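Workshop Notebook, Bench Evaluation
Entry date: 17th January
Subject: Dritik two-arm kit, supplied for review by Lorness
Entered by: Ludger Görtz

The purpose of the present entry is to record the condition of the Dritik kit as installed on the evaluation bench, together with the matters to be settled before Celtcombe decides on purchase. The review period ends in March. Colleagues who intend to use the bench before then are asked to read the section on cables.

The kit was accepted with its packing list complete. Item 9 on the list, the spare finger set, has been placed in the parts cabinet and should remain sealed until a worn pair has been returned to Lorness. The supplier's quotation, reference 417, covers both arms, the grippers, the fixed and wrist cameras, and one visit by a service technician. It does not cover the bench or the backdrop, which remain our property.

The block task was selected for the first comparison with the Macaraeg kit. It requires one object of each color, a plain surface and no fixtures. Block positions are to be varied between runs, and the operator is to record the layout before the arms are enabled.
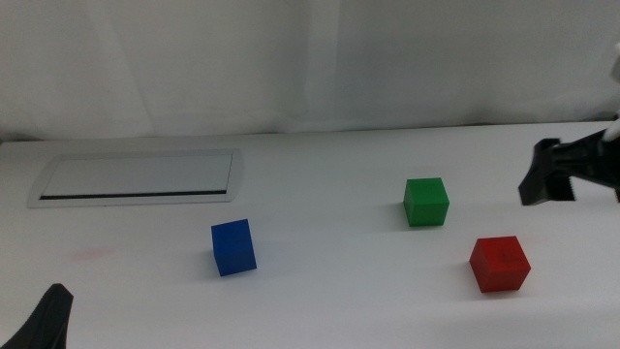 Block task, three colors, gripper clear of the blocks.

The light comes from the right and the shadows fall to the left. This should be kept the same for the Macaraeg runs, or the camera results cannot be compared. The white bench top is acceptable for the present work. Faint pinkish-red marks remain on it and should be cleaned off before the color threshold is set for the red block. I have requested a cleaner that is safe for the surface.

Notes on the gripper. The supplier describes the fingers as suited to small rigid parts, and the blocks fall within that description. Soft or thin items are outside the scope of this entry. For the vertical approach, the wrist is brought over the block and the fingers are lowered on either side of it. Operators should confirm that the block lies between the fingers before giving the close command, as the software supplied with the kit offers no warning on this point.

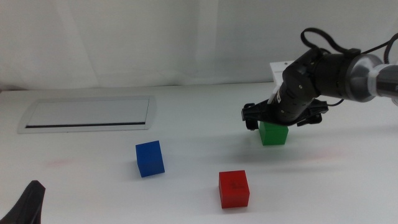 CABLES AND CLEARANCE

The cables loop above the arm near the wrist. The installation guide asks for slack at this location and gives no figure for it. A written figure has been requested from Lorness. Until it is received, the following limits apply:

Wrist rotation is held to half of the permitted range.
Speed is held at setting 2.
No cable ties are to be added without a note in this book.

The closed position was also reviewed from the wrist camera. With nothing held, the fingers lie side by side and a thin pale line is visible between them. Whether this line is a true gap or the edge of some lighter material cannot be decided from the camera view. A feeler gauge is to be used with the arm powered down, and the reading entered here against the supplier's drawing.

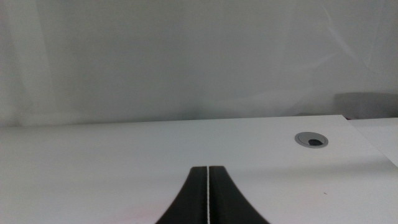

OPEN ITEMS

Obtain the cable slack figure from Lorness in writing.
Measure the closed fingers with the feeler gauge.
Clean the bench top and repeat the color check.
Agree on the length of the endurance run. I propose 400 cycles for each kit, with the same operator throughout.
Ask whether the service visit in the quotation may be held over until after the endurance run.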